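FOR IMMEDIATE RELEASE
12/9/23

Trosholm Opens Its Gripper Comparison Suite to the Public, Losing Entries Included

MORKSIDE -- Trosholm, the Morkside maker of simulation software for people who have to choose robot parts and then live with the choice, today released the Rangel Suite, a set of simulated tabletop tasks for comparing grippers, arms, cameras and controllers before anyone signs a purchase order.

The suite runs four gripper models through the same chores, on the same arm, under the same lighting. The results of the company's own trials come with it in full. This includes the trials of the gripper that Trosholm's engineers designed themselves over one long summer, were very fond of, and watched finish last.

Rangel began as an argument. Customers kept asking which gripper was best, and the company kept answering that it depended on the job, a reply that is correct and has never pleased a customer. In July the engineering group agreed to stop saying it and start measuring. They wrote down the household objects that had caused the most trouble in past projects, modeled them, and set the arm to work.

The finished release contains 1,808 recorded trials. Each one can be replayed from the start with a different gripper, a different camera position or a different controller, and everything else held still. Customers who have tried to do this with real equipment will know that everything else seldom holds still. Somebody moves the table. Somebody borrows the spoon.

Thirty-eight tabletop layouts ship with the suite. They range from a single block on a bare surface, which every gripper handled and which the company includes mostly for morale, to crowded trays where small round things lean against large round things and there is very little room for a finger on either side.

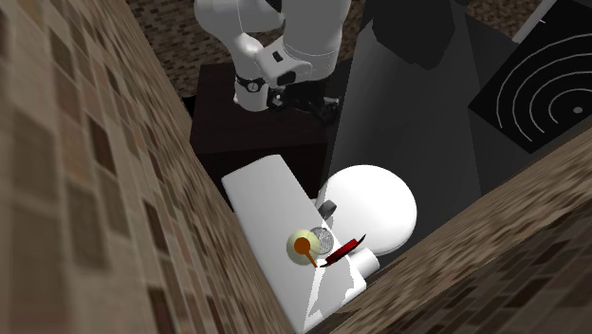 A crowded tray layout from the Rangel Suite, with the simulated arm and its black gripper above the cabinet. The mesh ball is up against the white dome.

Trays of this kind separated the entries faster than anything else in the suite. Wide fingers did well on a lone ball and then could not get down between two of them. Narrow fingers got in easily and had trouble holding on to anything smooth. The suction model was excellent on flat lids and took no interest whatever in mesh. Trosholm's own design, a three-fingered affair with a good deal of linkage, could in principle pick up everything on the list. It spent much of its allotted time preparing to.

Utensils were a separate education. A spoon lying flat on a tray is a thin target, and a spoon lying across a ball is a thin target that will tip the moment it is touched at the wrong end. Two of the four grippers improved sharply when the controller was told to go for the handle. The other two improved when the controller was told to leave the spoon until later, a strategy several members of the engineering group said they recognized from home.

Camera placement turned out to matter more than the company had budgeted for. The first round of trials used one overhead view, and the controller regularly mistook the near side of a bowl for the whole of it. Adding a second view from the wrist fixed many of those errors and introduced a few new ones, chiefly in the last moments of the approach, when the gripper itself filled most of what the camera could see. Both sets of trials are in the release. The second set is the one the company recommends starting with.

Controllers were compared on the same terms. The cautious one bumped into less and finished late. The quick one finished early, on those occasions when there was still something on the tray to finish with. A blended setting, slow near the objects and brisk everywhere else, gave the best scores on most layouts and is now the default.

"We would have liked a different gripper to win," the company said in a statement. "We checked the scoring twice, then we checked it again with the lights off in case that helped. It did not. The numbers are in the download and people are welcome to enjoy them."

Trosholm notes that a simulated tray is a simulated tray. Contact between soft fingertips and curved surfaces is still an approximation, and mesh is a worse one. To see how far the rankings carry over, the company reran a portion of the trials on physical equipment at Kundstead, its test workshop outside Morkside. The first and last places held. The two in the middle traded positions, and the notes on why run longer than the user guide. Readers deciding between those two grippers are advised to read the notes, or to buy whichever one is easier to clean.

The Rangel Suite is available from today. The layouts, object models and trial recordings are free for teaching and research. Commercial users pay $300 per seat per year, which covers updates and a support line answered during Morkside business hours. Users may add their own grippers and submit the scores for the public results table. Entries are listed by rank, and Trosholm will not be accepting requests to list them alphabetically, having already turned down one from its own design group.

The next update will add drawers, hinged lids and a pitcher with a handle. The three-fingered gripper has been revised and will be entered again.

About Trosholm

Trosholm builds simulation and test software for robot arms and the things attached to the ends of them. Its customers include equipment makers, teaching labs and several businesses that bought the wrong gripper first. The company is based in Morkside and operates a test workshop at Kundstead.

Press contact: Trosholm Press Office, Morkside. Replay files and additional stills from the suite are available on request.

###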